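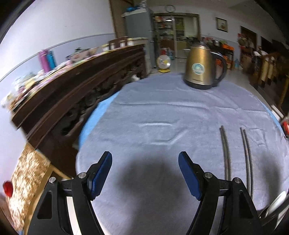 What a demonstration should be made to show

Agbenyega held its open day in April at the company's Bandedthorpe site, and I went with a notebook and a list of things I wanted to measure. The subject was manipulation: picking up ordinary objects, putting them down somewhere else, and teaching a machine to do the same. The published programme gave the morning to talks and the afternoon to the bench. I would have reversed that, and most of what follows is an argument for doing so.

The talks were competent. We were given the history of the Parnar arm, a chart of training hours against task completion, and a projection of costs per unit that I did not find useful, as it left out the cost of collecting the data. A figure of 86 per cent was put on a slide for success at grasping. It stayed there for perhaps a minute. No definition of success was given, and no one from the floor got to ask for one before the slide changed.

I object to the practice in general. A grasping rate is a fraction, and a fraction has a numerator and a denominator. If an arm closes on a rod, lifts it two centimetres and lets it slide back, somebody has to decide in which column that belongs. If a person moved the rod into an easier position before the attempt, that should be in the record as well. Firms in this field are not dishonest as a rule. They report what their own staff find meaningful, and their staff already know the conditions. Visitors do not.

The afternoon was better. The method on show was hand-held collection, in which a person works a gripper of the same geometry as the one on the arm and the recordings are used to train the arm later. The fingers are black plastic, triangular, with a hollow cut-out and a blue pad at each tip. Mahfuz Siriwardena ran the session. He spoke for under five minutes, passed the tool round, and answered questions while people used it.

The practical work was on thin metal rods on a terry towel, and I think the choice of task was a good one. A thin rod is an awkward object. It offers very little height to a pair of pads coming from above, and a finger that is slightly too high closes on nothing. One that is slightly too low presses into whatever is beneath. On a hard table this is a collision. On towelling the surface gives, so the pads can go below the centre line of the rod and take hold of it. The cost is that the cloth may come up too. My first attempt lifted a rod and a good pinch of towel together, and I counted it as a failure. Siriwardena said his team would count it as a success with a fault flag. Both are defensible – the point is that the rule has to be written down.

Two rods lying close together and nearly parallel are harder again. The gap between them may be less than the thickness of a finger, and the operator has to choose between taking the pair and pushing one aside first. I watched several visitors do this. Most pushed. A few rotated the wrist and took the rod near its end, where there was more room. None of them had been told to do either, and I doubt that many could have said afterwards why they chose as they did. That is the strongest case for hand-held collection that I know of. The knowledge is in the movement and cannot readily be got out by interview.

It is also the weakness of the method. A visitor with the tool in hand will correct an error before it has properly happened, using the feel of the plastic and a wide view of the table. The arm has neither unless it is given them. If the recording holds only the images and the finger opening, then part of what made the attempt succeed has not been recorded at all. I asked about this. The reply was that more demonstrations make up for it in practice. Siriwardena said they had 210 recordings of rods on cloth and expected to need more. I accept the answer as an engineering position. I do not accept it as an explanation.

There is a further question about surroundings. Much published work is done on a bare bench with plain walls and even light, and the results are then described as though they applied to homes. Homes have patterned fabric, creased cloths, kettles, stacked packets and chair backs. A system trained without these has learned a background as much as a task. I would rather be shown a lower figure obtained in a furnished, untidy room than a high one obtained in a bay. The trouble is that a lower figure looks poor beside a competitor's slide, and so it is seldom printed.

I raised this with a purchasing manager from Stundport, who had come with a view to buying. He said that he had no use for homes and wanted to know whether the arm could sort welding rod. Fair enough. His denominator is different from mine, and he too had been given the same 86 per cent.

My proposals are modest. Any firm that opens its doors should state the number of attempts, the number of objects, and who set the objects out between attempts. It should run the task in front of visitors without a reset, and leave the failures in. It should let visitors hold the tool before they hear the talk, so that the questions from the floor are worth answering. I made 23 attempts that afternoon and failed on nine of them, by my own rule, and I understood the chart from the morning only after the fourth or fifth failure.

Siriwardena has since sent me the definition behind the slide. A grasp counts if the object is clear of the surface for one second. Cloth attached to the object is ignored. On that rule five of my nine failures would pass, and I have written back to ask how many of theirs did.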